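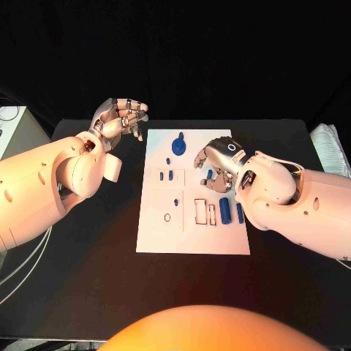
The night lead at Rernidex says the first thing to go was the radio. It used to sit on the kitting bench, tuned to a station she describes as "all mattress ads," and it went because the people who had argued over it were moved to the other end of the building.

4 min read

Kitting, for anyone spared the experience, means putting small parts onto a printed layout sheet in the right spots so that someone farther down the line can grab them without thinking. Rernidex, which makes fittings for water meters, did it by hand for years. Now a two-armed robot on a black table is learning the job, one blue peg at a time, and the company has given the project the name Trindari, which sounds like a cruise ship.

"They asked us for names," she says. "We gave them names. They hired somebody."

She has worked nights since before the Fekia plant closed and sent half its staff across the road. A good kitter, she tells me, filled 700 sheets in a shift. The robot's target for the year is 500.

"So it's slower than me, and it gets its own air conditioning," she says. "I've made my peace with the first part."

Her own job has changed more than she expected. She used to watch people's hands. Now she watches the robot's, and writes down what they do wrong in a log that had reached 1,524 entries by June. Most are some version of "dropped it." A few are longer. One just says "why," and she was asked to be more specific.

What about the people? Two kitters retired. The rest went to inspection, which pays slightly better and which most of them find duller.

"You could talk while you kitted," says one of them, on his break at 3 a.m. "Inspection, you have to look at things." He misses the bench — he is surprised to hear himself say so — and he does not miss what it did to his thumbs.

The night lead wants the operators' training moved to paid hours, and she wants a say in where the next machine goes. Management has told her both are under review. Meanwhile she is teaching the day shift how to write a log entry.

"More than one word," she says. "That's the whole course."

23 shares | 9 comments

Related
Life after Fekia: a plant closes, a parking lot fills up
The Lu warehouse tries a four-day week
Who gets the night shift bonus?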